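Old Towers, Second Lives: what I say, slide by slide

Notes for me, mostly. If you're giving this one in my place (Zoltán, I'm looking at you), say it in your own words and skip whatever bores you.

Before we start

Get the lights half down. Put the tray of loose parts on the front table so people can pick things up on the way in. They will anyway. Bowl of screws stays with me, because last time it went over and I was finding them in my shoes.

Slide 1: Title

Hi everybody, thanks for coming out in February, I know what the parking lot looks like. I'm Barbara Krawczyk and I take old desktop computers apart. I also put most of them back together! The talk runs forty minutes if you let me ramble and thirty if you don't.

(Wait for the people at the back to find chairs.)

Slide 2: How I got into it

My old office was closing and there was a closet full of towers nobody had switched on in years. Irena Kaczorowski had the key and told me to take what I wanted. I wanted all of them. I had a hatchback. We made a lot of trips.

Pass around the drive rail here. Ask what they think it is. Somebody always says a hair clip.

Slide 3: The number

3169. That's how many pounds of equipment came through the Plomel workshop last year, and yes, I weighed it, on a bathroom scale, in batches. Let it sink in for a second and then tell the story about the scale giving up.

If anyone asks where it all goes: working machines go out to families and to the after-school room at Staltholm. Parts that still work go on the shelf. The rest goes to the recycler with the paperwork.

Slide 4: Before you open anything

Slow down on this one, it's the part people take home.

Shut it down properly, unplug it from the wall, then press the power button once with the cord out. Touch bare metal on the case. Leave the power supply closed, always. I don't open those and I've been doing this a long while, so please don't go home and open yours.

Then lay the tower on its side. I see so many people working on one standing up, with a flashlight in their teeth, and I get it, I did that too, but your poor neck! On its side, everything faces you and dropped screws land somewhere you can see.

Slide 5: What kind of table

Any flat one at a height you like. Czesław Urbańczyk swears by an old door on two trestles. I like something light colored, so a black screw shows up. Towel under the case if it's your dining table.

(Don't get into the mat argument. Bartosz will want to. Move on.)

Slide 6: What comes out first

Cables before cards, cards before anything bolted down. Take a phone picture before you pull a single plug. I label with masking tape, Czesław uses colored clothespins, whatever you'll still understand tomorrow.

Memory next. Push the clips out, lift straight up. Hold the stick by the edges. The box on the front table has 8 GB sticks and some 16s, so let them handle a couple.

Slide 7: The inside of a desktop

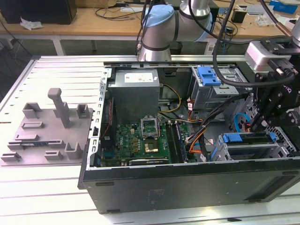

Slide 8: The socket, and why I go quiet around it

Leave the last slide up a moment longer than feels natural. People like to look. Point to the gray box with the white sticker, that's the power supply, and follow the orange, black and yellow wires from there across the green board. Memory slots are the black ones next to those wires.

Then the socket, near the middle. It's empty, and the metal frame is flipped up, so you get a look at the gold-colored part. Tell them: no fingers in there, no sleeves, no blowing on it. I once ruined a perfectly good board with a cardigan cuff.

The blue plastic on the drive side is my favorite thing in old office machines. Color on a part like that usually means "start here". Remind them about the rail that went around earlier, somebody still has it.

Slide 9: Cleaning

Soft brush, short puffs of air, and hold the fan still with a finger while you do it. Outdoors if the weather lets you. Scuffs on the outside I mostly leave alone. A kid doing homework doesn't care about a scuff.

Slide 10: Come and try it

We have 14 places at the next open bench, morning or afternoon. Bring a Phillips screwdriver if you own one. Sign-up sheet is with Bartosz Laskowska by the door. Thank Espinoza for the coffee and Stiteck for lending us the projector.

Questions

The usual one is "is mine worth saving?" Ask what they want to use it for before answering. The second usual one is about wiping drives, so have the handout ready, it's in the blue folder.

Get the drive rail back.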